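The Long Afterlife of the Beige Box

By Mohsin Usmani

The town of Telledton has one set of traffic lights, two bakeries that don't speak to each other, and a shed behind the old butter factory where computers go when their owners have lost patience. I drove out on a Monday, with a laptop of my own in the boot that had lately begun to smell of toast.

Repair has become fashionable again, at least as a thing to be in favour of. Everybody I know is in favour of it. They say so warmly, over dinner, and then they go home to the drawer. You'll have a drawer too. Mine holds three phones, a camera that takes a battery last sold under a previous prime minister, and a bag of chargers I'm keeping in case I ever meet the devices they belong to.

The shed is called Drurnar, after a paddock. It opens at 10 in the morning and charges two dollars to look at anything, refundable if the looker can't work out which way up it goes. Last year 468 machines came through the roller door. Of those, 79 were found to have nothing wrong with them at all. One had been carried in by a man who'd switched it off at the wall during a thunderstorm in December and taken its silence personally.

Desktops are the favourites here. A desktop tower was designed in an age when somebody might reasonably want to get in, and it still has the manners of that age. You take off a side, and there are the parts, each in its own spot, each more or less willing to come out. A modern laptop is built like an oyster and has about the same attitude to visitors.

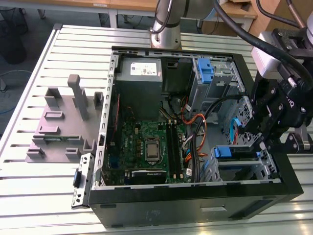 None of which makes the old machines good, exactly. Nostalgia does a lot of heavy lifting in this field. I remember my family's first computer, a Grullero, as a noble and dependable beast, but my mother remembers it as the thing that ate her tax return twice. It took so long to start that my father would turn it on before his shower. When it finally died we gave it to a cousin, who used it as a stand for a better computer.

The economics are no more flattering. Paying a tradesperson to spend an afternoon on a ten-year-old machine makes sense only if you don't count the afternoon. Places such as Drurnar get by because the people in them have decided not to count it. They'd be there anyway, with the urn on, arguing about thermal paste.

What has changed is the supply. Offices clear out their computers on a schedule, whether or not anything is the matter with them, and a Lawal desktop that spent its career displaying one spreadsheet in a council planning department has hardly been worked to the bone. Give it more memory and a new drive and it will see a teenager through Year 12, provided the teenager can bear to be seen with it. Some can't. One girl's solution was to paint hers purple, fan grille included, and it had to come back to have the fan grille unpainted.

My laptop was put on the counter and sniffed. There was a discussion. A very small screwdriver was sent for, and then a smaller one, and the bottom came away with a crack I felt in my teeth. Inside was a quantity of fluff that I'd have been embarrassed to find under a couch. It was removed with a paintbrush, and I was asked, quite politely, whether I had a dog.

I don't have a dog. I paid my two dollars and bought a vanilla slice from the second bakery, having been warned off the first by the second. The laptop rode home on the passenger seat with its belt on. It still smells of toast, but only on warm afternoons.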